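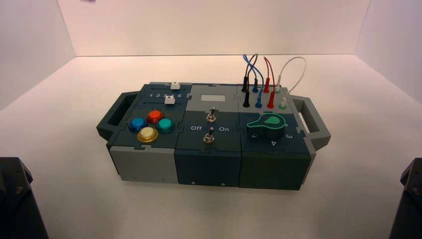
How I Build a Switch and Button Box in Modules

Posted 2018-05-14

I've wanted a good fiddly box for years, the kind with sliders and buttons and switches that feel nice under your fingers. My first one was a single big panel and it was a mistake. I drilled one hole in the wrong spot and had to start the whole thing over! So now I make them in sections that lock together like jigsaw pieces, and if I mess one up I only reprint that one.

I call this design the Kinsella, after the street I lived on when I drew the first version. You'll need a 3D printer, a soldering iron, and a couple of free evenings.

Start with the seams

Draw the interlocking edges before anything else. I know, the buttons are the fun part, but the edges decide whether your modules will sit flush. Print a thin test strip of each edge and push the two together. If you have to lean on it, sand a little or loosen the fit in your drawing and try again. I went through 9 test strips on my first box (my spring-loaded patience is not what it was), and I'm glad I did, because a full module ties up my printer for 16 hours.

The slider and button module

Mine goes on the left. The sliders sit in the upper part, in two tracks with the numbers 1 to 5 printed in white in between, and the knobs are white too so they show up against the dark teal-gray panel. Do the lettering before you mount the sliders. I did it the other way around once and got paint in a track, and that slider never moved right again.

The buttons go underneath in a diamond: red on top, blue on the left, teal on the right, pale yellow at the bottom. They're the round arcade kind with a glossy cap and a collar in the same color. Drop them all in loose first and press them with your thumb. If your knuckle bumps the slider knobs, move the whole diamond down a bit.

The switch module

This one is my favorite. Metal toggle switches, one above the other, with a little display window up near the top edge. Leave yourself enough room below the window, since you have to get a wrench around the hex nut and it's tighter than it looks on screen. Snug is plenty. I cracked a panel by overdoing it.

I put "Off" to the left of the lower switch and "On" to the right. Check which way your switch really works before you print the words! Flip it, test it with a meter, then label it.

Handles

Don't skip these. An open loop at each end, a bit higher than the top panel, makes the box so much easier to pick up and turn around. Print them solid. I used dark gray filament, and it hides fingerprints pretty well.

Putting it together

Wire each module on its own and test it, then join them. Leave 2 extra inches of wire where you cross a seam so you can pull the modules apart later. My parts came to 34 dollars, not counting filament I already had.

Next up is a version with a second dial, which I hope to have drawn by June. I still haven't settled on a knob size.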